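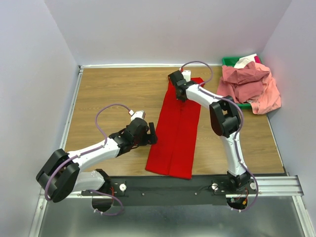 Chapter 6
Durability and Other Promises

By the end of this chapter you should be able to:
explain why "durable" has no fixed meaning when it is used to sell clothes
tell a claim about cloth from a claim about a finished garment
read a simple wash test and say what it leaves out
write a fair summary of a claim you do not believe

6.1 What is being promised?

Most of us own a T-shirt that has lasted for years and another that gave up after one summer. If we are asked to explain the difference we reach for price, or for the name inside the collar, or we say that things were made properly in the old days. Very little of this is evidence. The shirt that lasted may have been worn twice a year. The cheap one may have been slept in, lent out and boiled with the tea towels.

Sellers know that buyers want a garment to last, and they know too that buyers seldom keep records. A promise that will never be checked costs very little to make. So the first question to ask of any claim in this chapter is a dull one: what would have to happen for it to be wrong? "Made to last" fails the question at once. A shirt that falls apart in a month was made to last a month. "Holds its shape for 70 washes" does rather better. It gives a number and a property, and in theory you could go home and find out.

In theory. What is a wash, though? A half-empty machine on a cool setting is a wash, and so is a packed drum at 60 degrees with a heavy spin. And how much may a shirt twist or shrink before it has stopped holding its shape? The swing ticket rarely has room for this, and the website, which has all the room in the world, usually leaves it out as well.

6.2 Cloth is tested, clothes are worn

A mill can rub a disc of cloth against a rough surface 2,000 times and report whether the yarns have broken. This is a reasonable thing to do and the result may be perfectly sound. It tells you about rubbing. It tells you nothing about the seam under the arm, the neckband, or the thread used to join one panel to the next, and these are the places where many T-shirts come to grief.

The trouble starts when the figure travels. The mill reports it to the maker, the maker prints it in a trade catalogue, and by the time it reaches the shop it has become "tested 2,000 times for strength". Every step is small. No one has quite lied. But the sentence now seems to describe a shirt, and the test was done on a disc of cloth before any shirt existed.
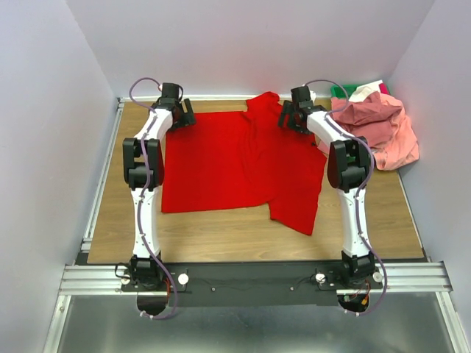
Twisting is a good case of something the rubbing test cannot catch. Jersey is knitted in loops, and if the yarn is strongly twisted the loops tend to lean. The lean may be hidden when the cloth is pressed flat at the factory. After washing the cloth relaxes, and a side seam that used to run straight down from the armhole starts to wander round towards the front. Nothing has broken or worn thin. The wearer simply has a shirt that never sits right, and it goes to the bottom of the drawer, where it will last for ever.

6.3 Case study: the Brernine shirt

In the spring a clothing firm called Badora launched the Brernine, a plain cotton T-shirt sold on the strength of a single line: "72 washes and still like new." The line came from a wash trial run for Badora by a small laboratory, Flilgate. Sheyla Mamani, who was then teaching textiles at a further education college, wrote to ask for the report and was sent four pages of it.

The trial itself was tidy. The shirts were washed at 30 degrees, dried flat and measured at the side seam, hem and neck. After the last wash, 81 per cent of them were within the limits that Badora had set. Mamani's notes in the margin are short. Who set the limits? What happened to the rest? Why dry flat, when the care label allows a tumble dryer?

Her last note is the one to remember. "Like new" did not appear anywhere in the report. Flilgate had measured lengths. It had not looked at colour, feel or pilling, and had never been asked to.

Leonie Stüber, a buyer for the Katayama chain of shops, took the opposite view in a trade magazine. She argued that customers read such lines loosely, that no one sits by the machine keeping a tally, and that a firm which pays for any trial at all deserves more credit than one which pays for none. There is something in this. It would be odd to save all our doubts for the one firm that showed us its working — or four pages of it. Still, Stüber's argument proves less than she wants. If customers do not take the number seriously, it is fair to wonder why it was printed in letters the height of a thumb.

6.4 Before you read on

Find one garment of your own with a claim on its label or ticket. Copy the claim out word for word. Underline anything that could be measured, and put a ring round anything that could not.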